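Ticket 4047 – Left jaw on hand-held gripper sticks partway closed
Site: Stostport, upper floor
Opened: 22/08/2023
Reported by: Itsuki Hosoda

Hello again to everyone at Lamden, and thank you for being so patient with me last time. One of our hand-held grippers has started to hang up when you squeeze it. The jaws come most of the way together, stop, and then snap shut with a click I can feel in my wrist. It did this 4 times in 80 squeezes this morning. I took the pads off, wiped them down and put them back, and it still sticks. 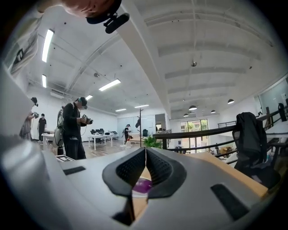
Can we keep recording with a gripper that sticks now and then?
Please set it aside until the linkage has been checked, as a sudden snap can pinch a finger and the width readings from that unit won't be reliable.

Update from Itsuki: I opened the housing as you suggested and found the left return spring had slipped off its post – I'm sorry to say I had been blaming the pads all along. It's back on now, and I did 40 slow squeezes without a catch. 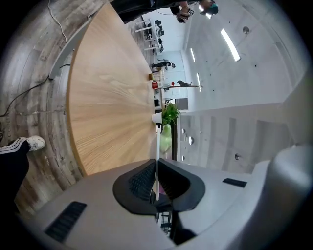 The spring still worries me a little, so I would love a spare pair if Bech has them in stock. I don't think the post is worn, but my eyes aren't what they were. We do a lot of our work at the long oak tabletop with the rounded edge, and a gripper set down near a curve like that can roll off, so I've asked folks to lay them well in from the side. Leaving this open until the springs come.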